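Learning to paint badly (and loving it)

Right, so where were we? Last time I left you with a vague promise that I was going to "do something creative" before the nights drew in, and several of you wrote back to say you'd believe it when you saw it. Fair enough! But I have now been to four watercolour evenings at the old school rooms in Bredirwood, and I own an apron with paint on it, so there.

I should say straight off that I am terrible. The last time I picked up a brush on purpose I was thirteen, and my art teacher wrote on my report that I was "a cheerful presence in the room". I've thought about that sentence a lot over the years. So when Jana Kramer put the sign-up sheet in the window of the bread shop (beginners welcome, bring nothing, wear something old) I walked past it for two weeks before I went in and put my name down.

The first evening was all skies. Jana has you soak the whole sheet with clean water, tip it towards you, and then drop in the blue and leave it alone. Leave it alone! I cannot tell you how hard that is. I poked mine. I poked it again. By the end it looked like something you'd find on the underside of a boat, and the woman next to me, Aldana Figueroa, had made this soft, glowing evening over the hills at Oston in the same twenty minutes. She was very nice about mine. She said it had weather in it.

Since then we've done trees (blobs), a harbour wall (better, because walls are allowed to be wonky) and last time a bowl of pears. I loved the pears. I'd never noticed how much green there is in a yellow pear, or that the shadow under one is nearly purple, and I've been staring at the fruit bowl at home ever since like a person who needs a lie down.
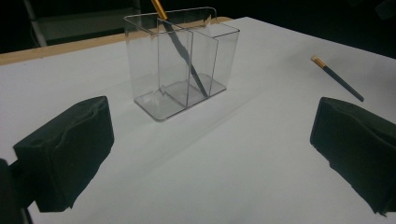 One brush in the pot, one on the table.

A few of you asked what you need to get going, and the answer is less than the shops would like you to think. Spend your money on the paper, if you spend it on anything. I started with a cheap pad and every sky I did on it buckled like a cornflake. Jana made me try one proper heavy sheet and I was almost cross at how much easier it was. You can cut a big sheet into small ones, and small is kinder when you're starting out. For paint I've got a little tin of twelve colours and I use five of them. The bright pink has not been touched and I don't think it will be.

And brushes — wash them in cool water, squeeze them into a point with your fingers and dry them lying flat. I was leaving mine head down in the jar overnight and they came out bent like old toothbrushes. Aldana rescued one of them with a bit of hand soap, left in overnight to set the hairs straight, and it's now my favourite for grass.

What I hadn't expected is how quiet my head goes. I'm a fretter, as you know, and for two hours I don't fret about a thing except whether the edge of a pear is going to run into the edge of the other pear. Then I drive home the long way with the windows down, smelling of damp paper, perfectly happy.

There's a new run of classes starting in January and Jana says there's still room, so if you're near Bredirwood do come along and sit by me. You'll look marvellous in comparison. I'm going to try the harbour again before then, with boats in it this time — wish me luck.

Recent items
The great marrow giveaway
Two nights in Oston with the wrong shoes
Soup for people who are tired of soup
What I read over the summer
A slow walk round the reservoir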